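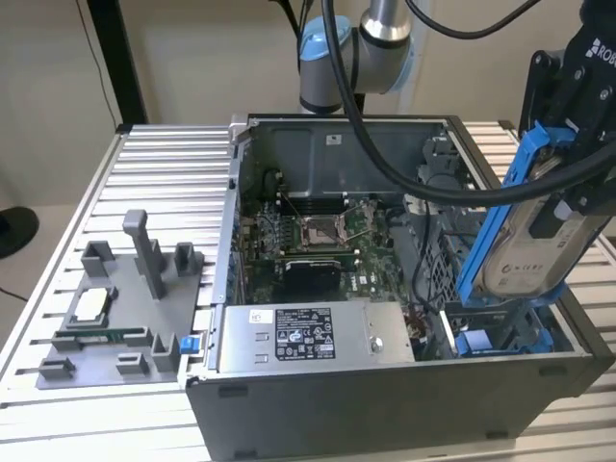
A Dell tower on its side with the panel off and the CPU socket open.

How to buy a used office desktop without getting talked into a bad one

Every few months somebody posts a list of ex-office PCs that will "run like new" for the price of a decent pair of shoes. Some of those machines are fine. A lot of them are not, and the words in the listing tell you very little either way. I have bought 12 of them over the years for family and for a small workshop, and I would take back a third of those purchases.

What follows is the order I go in now.

Step 1. Ignore the grade

"Grade A refurbished" means whatever the seller wants it to mean. So does "fully tested." Ask what was tested and how long the test ran. If the reply is that it boots, treat the machine as untested and offer less.

Step 2. Get the exact model number

A product family name covers years of different boards. You want the full model and, if there is one, the service code from the sticker. Type that into the maker's support page yourself. Don't rely on the spec table in the listing, which is often copied from another unit. My worst buy was a tower from Oravec, a reseller I had used before, sold with a processor its board could never have taken.

Step 3. Ask for a photo with the side off

A seller who refuses to take one screw out is telling you something. Ask for a straight-on shot in good light and check these:

Is there a processor in it? Bare-bones units get listed next to complete ones, sometimes with the same title.
If the socket is open, can you see the contacts clearly? Bent ones are hard to spot in a photo. Ask for a close-up and walk away if it's blurry twice.
How many memory slots are there, and are they filled?
Is the power supply a standard shape? Many office towers use their own size and their own plugs, so a cheap replacement may not exist.

Step 4. Add up the real price

This is where most bargains fall apart. Write down the asking price, then shipping, then whatever is missing: drive, memory, processor, cooler, power cord, Wi-Fi card. I did this for a tower on Movereo last November that looked like a steal, and it came out higher than a complete machine two listings down.

Be careful with the "just add a graphics card" advice. Small cases won't take a full-height card, and the stock power supply may not have the plug for it. Measure first.

Step 5. Check the operating system will still get updates

Sellers love to say a license is included. Maybe it is. Whether that computer can run a version that still gets security fixes is a separate question, and you should look it up by processor model. If the answer is no, plan on Linux or pass.

Step 6. Test it the same day it arrives

Don't leave it in the box until the return window closes. Before plugging it in, open it up and push gently on the memory and the cables, as shipping shakes things loose. Then:

Go into the setup screen and make sure there is no password on it. A locked one can be a real pain to clear.
Compare the memory and processor shown there with what you paid for.
Run a memory test overnight.
Read the drive's health report. I once got a "lightly used" drive with 708 bad sectors.
Try every USB port, front and back.

Anything that fails goes back. Don't accept a partial refund on a board problem – it will cost you more than they offer.

What about the refurb shops?

Fusano and places like it charge more and give you a warranty. Read it. The one I read covered parts but left the buyer paying postage both ways on a heavy steel box. That may still suit you if you don't want to open a case. I'd rather have the cheaper machine and the photo with the side off.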